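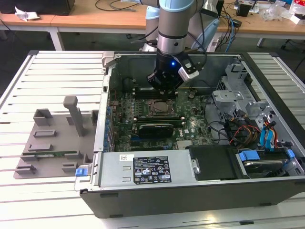
By Cremilda Coutinho
Last updated: Jan 1, 2024

Handing in old computers at Rureo: frequently asked questions

Which computers do you take?
Desktops and laptops of any brand, also if they don't start anymore. Screens we take only if the glass is whole. Printers we can't take at all. For printers please ask at the Nolte yard, they have a container for them next to the gate.

Do I have to pay something?
No. If we pick up from your office, there is a fee for the van, and you will receive the price before you agree to it. Bringing the computers yourself is always free.

Should I erase my files before?
If you know how to do it, yes. Please first make a copy of everything you want to keep, and look also in the Downloads folder – many people forget this one. After you sign the form we can't give files back.

If the computer doesn't start, leave the drive inside. We take it out and erase it with a program called Jekar, and a drive that can't be erased goes to the shredder. You can also remove the drive at home and keep it. Just write "no drive" on the form.
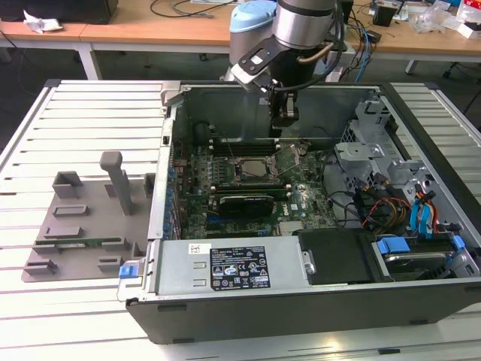

Can I get a paper that says my data is gone?
Yes, on request. Mark the box on the second page of the form. The certificate has the serial number of the drive and the date of erasing, and we send it by email. A company with many machines gets one list for all of them.

What happens with the computer afterwards?
It depends on the age and the condition. A machine that can still run a current system is cleaned, tested and sold for a low price in our shop on Guker Street, or given to a school. From the other ones we save memory, power supplies and fans, if they are good.
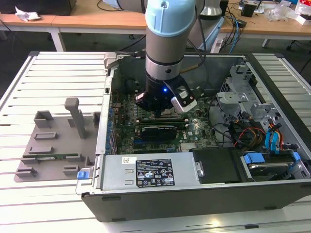

The metal and the boards that remain are sorted and go to a recycler. We don't send broken equipment abroad. Last year we received over 3,002 machines, and the yearly report with all the weights will be on this site in February.

Do the computers from the shop have a warranty?
Yes, 90 days for desktops and laptops. The battery of a laptop is not included, so please try it in the shop before you buy. Keep your receipt, because we can't look up a sale by name.

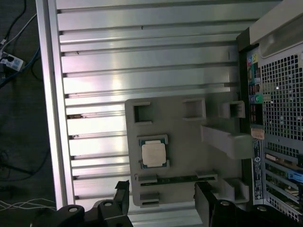

If something fails in this time, bring the computer with its power cable and we repair or exchange it. Repairs normally need four working days. When a part must be ordered it is longer, and we call you.

Can I choose which school gets my computer?
I am sorry, this is not possible. Schools are on a waiting list and we follow the order of the list.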